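Shop > Bedroom > Sheets > Fuder fitted sheet, blue

Search products Go

Fuder fitted sheet, blue

The Fuder is a plain blue fitted sheet for everyday use. It is sold singly, and the matching flat sheet and pillowcases are listed separately. The cloth is 100 per cent cotton, washed once before it is cut, so it feels soft from the first night and shrinks very little afterwards. It has no pattern, no piping and no right or wrong way round apart from the label, which goes at the foot.

Elastic runs round all four sides. The single fits a mattress up to 107 cm wide, and the double and king are cut in proportion. If your mattress has a topper, measure the two together and choose the deep version from the drop-down list. The deep version costs the same.

Cotton creases. The Fuder comes out of the wash with soft wrinkles and most of them stay until it has been slept on. If you want it flat, iron it while it is still damp, on the wrong side.

A lot of customers use the bed as the place to sort and fold the washing, and a plain dark or mid colour is handy for that. Knitwear sheds a little wherever you lay it. Give the sheet a shake when you have finished, or go over it with a dry hand and the fluff rolls up.

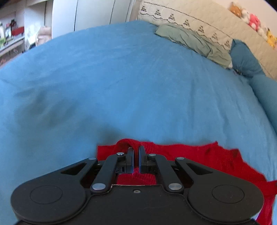 Eldana Mamo writes that she folds all her jumpers on hers and the fluff from the wool comes off with a damp cloth, but she would not put a new red one in the same wash as the sheet. We agree with her. Wash new red or black knits on their own the first few times, and keep the sheet with other blues.

Care
Wash at 40 degrees, or 60 if needed. Tumble dry on low. Do not bleach. The blue will fade slightly over the first few washes and then settle. Drying it out of strong sun helps.

Sizes and stock
Single, double and king are in stock at Brirville. The deep king is made to order and takes until the end of the following month. The small double was dropped in July and will not be coming back in this colour, though we still have it in the Orbán range, in white and grey only.

Product number 935. Weight of the double when packed, roughly 80 dag, so it goes by ordinary parcel post.

Returns
Unwashed sheets can be sent back in the original band. Please put the order slip inside the parcel and mark it for Abenezer Alemneh, returns desk, Brirville.

Prices on this page apply from 1 Jan 2018.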